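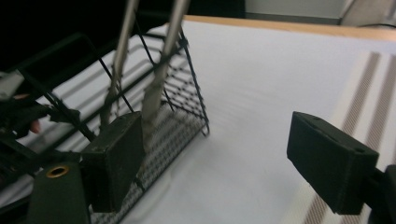

Raíssa Bragança told me on the drive over that I would be bored by eleven and looking for the coffee by a quarter past, and that she'd been to one of these robot open days before and it had been mostly men standing next to banners. Well, I was not bored. I did find the coffee, but that was at ten, and it was only to have something warm in my hands while we waited for the doors.

I want to get all of this down tonight while I still have it, even though my feet are killing me and I ought to be in bed. It's September and I've written in this diary maybe twice since the summer, so it's high time anyway.

The place is called Seixas, and it's out past the old bus depot, on the second floor, up one of those staircases with the metal edges that ring when you step on them. I'd pictured something like a hospital, all shiny. It's much more like my brother's workshop, only with better lighting and more extension cords. There was a sign-in sheet and a bowl of hard candy, and a young woman gave me a sticker with my name spelled wrong, which I wore all day (I've been called worse than Marrion).

They split us into groups, and ours had 15 people in it, mostly parents with kids and a few retired folks like me. Our guide was Genivaldo Sampaio, a tall man with a very soft voice, so that all of us kept shuffling in closer and closer until we were practically standing on his shoes. He began by telling us the thing I keep turning over in my head, that before a robot can do a chore somebody has to do that chore by hand, over and over, holding the same kind of gripper the robot will have. It has two flat fingers, a camera rides along on it, and what you do with your hand gets saved. Then they do it again with the basket moved over a little. Then again.

I asked how many times, expecting him to say a dozen or so. He said 2000 for this one task! Just for handling things in and out of a wire basket! I thought of all the times I've reached into my own dish rack without giving it one single thought, and I felt a little guilty, as though I'd been showing off.

The task they were on this morning used a black mesh basket on a white table, with two long metal rods standing in it. I'd have said it was the easiest thing in the world. But Genivaldo explained that a basket like that is a real nuisance, what with all those little holes and thin wires, and dull metal behind them, and the rods leaning any way they please. A person's eye sorts out right away what's wire and what's rod. The computer has to be shown. He let the kids bend down and look through the mesh with one eye closed, and then of course all the grown-ups wanted to do it too, and I'm not ashamed to say I went twice.

Then they asked who wanted a turn. You've never seen so many people suddenly interested in the ceiling. Said Younis put his hand up first, bless him, and after him a little girl in rain boots, and then me. I don't know what got into me.

It's heavier than it looks, that gripper. Not terribly heavy, more like a full watering can, but you feel it in your wrist before long. The fingers are dark and flat like two dominoes, and they open wide, and my trouble was that I kept coming in too low and bumping the rim of the basket. "Slower than you think," Genivaldo said, and he said it again, and by the third go I'd understood that he really meant it. When I finally got hold of a rod and lifted it clear, the girl in the rain boots clapped for me, and I was as pleased as if I'd baked a wedding cake. Then I dropped it on the table with a clang that stopped the conversation in the next room.

Said did far better. He has those steady hands from years of fixing clocks, and he did his as if he were pouring tea. Genivaldo asked him, half joking I think, if he was looking for work.

After that we went across the hall to see the arm itself, which they've named Zerora. I had hoped to find it a bit frightening and I didn't, it was slow and careful and reminded me of my aunt setting out the good glasses. Maiara Aguiar ran that part. She had it try the same basket job several times for us, and it missed the first one completely and closed its fingers on nothing, and a little boy said "Aww" in such a sad voice that the whole room laughed. On the next try it got the rod up and out, and we all cheered. She didn't hide the misses at all, I liked that about her. She wrote every one down on a clipboard while we were still cheering.

One man wanted to know when it would be able to do his dishes, and Maiara said she wouldn't trust it with her own dishes yet, and that she'd been there since the project was two people and a folding table. Then he asked about jobs, in a sharper voice, and she took her time answering. She said she didn't know how it would all go. I wish she'd had longer with that one, but the next group was already coming up the stairs.

Lunch was sandwiches. The egg was good. Raíssa, who was supposed to be the bored one, got into a long talk with a man by the window over whether a robot could fold a fitted sheet, and I had to go and fetch her when it was time to leave. She's 29 and she told him she can't fold one herself, so she'd be happy to let it go first.

I caught myself this evening unloading the silverware very, very slowly, holding each spoon between two stiff fingers. I bumped the rim of the rack with the second one. Jeferson Marinho called in the middle of it to ask about the garden hose, and I ended up telling him the whole day from the staircase on, poor man, and he wants to come along if they hold another in the spring. I must write and ask them. And I still have to find that hose.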